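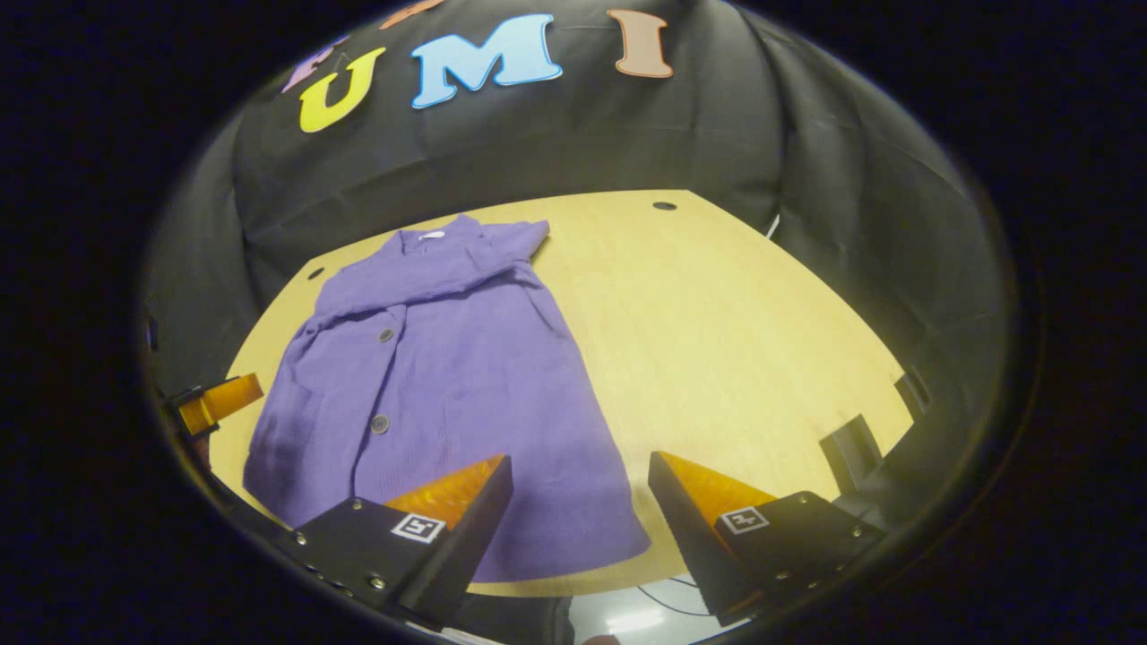
Besuch bei Nolano: Regeln für das Aufnehmen von Handgriffen

Im März durfte ich die Werkstatt von Nolano in Hinuvov besuchen. Ich arbeite selbst in einer Wäscherei für Berufskleidung und interessiere mich seit längerem dafür, wie man einem Roboter das Falten beibringt. Deutsch ist nicht meine erste Sprache, ich bitte deshalb um Nachsicht, wenn ein Fachwort nicht ganz stimmt.

Die Führung begann um neun Uhr und dauerte gut 2 Stunden. Zuerst bekamen wir ein Heft in die Hand, das im Haus nur »Mustow« heißt. Es ist die Hausordnung für alle Aufnahmen mit den Handgreifern. Die jetzige Fassung hat 73 Punkte. Ich habe nicht alle gelesen, aber die wichtigsten wurden uns am Tisch erklärt.

Der Arbeitsplatz

Gearbeitet wird an einem hellen Holztisch, dahinter hängt schwarzer Stoff. Auf dem Stoff sind bunte Buchstaben befestigt, man liest UMI. Auf dem Tisch lag ein violetter Mantel mit runden Knöpfen, ein Ärmel quer über die Brust gelegt. An den Fingern der Greifer sitzen orange, durchscheinende Einsätze und quadratische Marken in Schwarz und Weiß.

Mehrere Punkte im Heft handeln nur von diesen Marken. Sie dürfen nicht mit bloßen Fingern berührt werden, und vor jeder Serie wischt man sie mit einem trockenen Tuch ab. Hat eine Marke einen Kratzer, wird sie ersetzt und der Greifer neu vermessen. Auch die Schrauben an den schwarzen Platten werden am Anfang jeder Schicht kontrolliert. Wer die Kontrolle macht, trägt sein Kürzel in eine Liste ein.

Was beim Aufnehmen gilt

Eine Aufnahme beginnt mit offenen Greifern und endet mit offenen Greifern. Dazwischen soll man ruhig arbeiten und keine Bewegung machen, die ein Arm mit Gelenken später nicht nachmachen kann. Mit der freien Hand nachhelfen ist verboten. Wenn es doch passiert, wird die Aufnahme markiert und kommt nicht in den Datensatz. Gelöscht wird sie aber auch nicht, sie bleibt 400 Tage in einem getrennten Ordner.

Das hat mich überrascht. Bei uns im Betrieb wirft man einen Fehlversuch weg und spricht nicht mehr davon. In Hinuvov liest man die Fehlversuche einmal im Monat gemeinsam durch, und manche Regel im Heft ist so entstanden. Zum Beispiel steht dort, dass Kleidung mit Knöpfen zuerst glatt ausgebreitet werden muss und dass man den Stoff neben dem Knopf greift, niemals den Knopf selbst.

Für die Kabel gibt es eine eigene Seite. Sie sollen genug Spiel haben und nicht über das Kleidungsstück laufen. Ich habe gefragt, ob man das wirklich vor jeder Aufnahme prüft. Die Antwort war ja, und es kostet ungefähr eine halbe Minute.

Namen und Daten

Jede Aufnahme bekommt eine Nummer, die Art des Kleidungsstücks und die Fassung des Hefts. Für Mäntel waren es bei meinem Besuch 532 gültige Aufnahmen. Namen von Personen werden nicht gespeichert, Gesichter dürfen nicht ins Bild kommen. Die Auswertung macht die Firma Boros, die nur die geprüften Ordner erhält.

Nicht verstanden habe ich, wie man mit sehr dünnen Stoffen umgeht. Im Heft steht dazu erst ein einziger Satz, und auf meine Frage hieß es, daran wird noch geschrieben. Ich habe darum gebeten, mir die nächste Fassung zu schicken.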